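May 16, 2026. Bretbridge, bed-making bench, Nouri bedding set.

Task today: place the pink pillow on the bed and square it to the head end. Start position is the middle of the mattress, slightly askew.

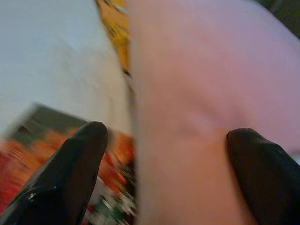 Allowed offset from square is 2 cm at each corner. Measured with the Gorkgate tape, mattress edge as datum. Old limit was looser and let a visible skew through. 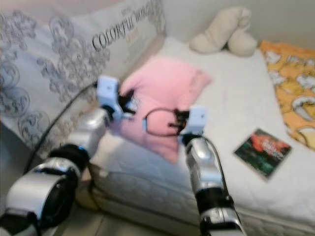
Patterned cushion stays at the back left and is not moved between placements. Pink pillow is reset by hand after each one. Target for the session is 60 placements, logged on the Utell sheet.
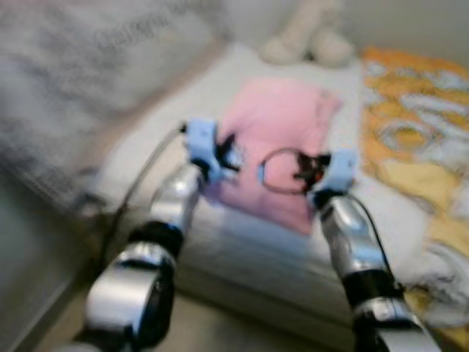
Placement 19 to be repeated; corner reading not written down. Blanket stays on the right side. Smooth the white side before each reset.

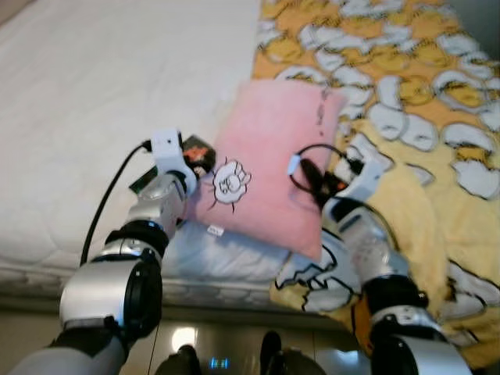
Does the blanket need to be refolded every time?
Only when its edge has moved past the tape mark. Otherwise leave it and note the position.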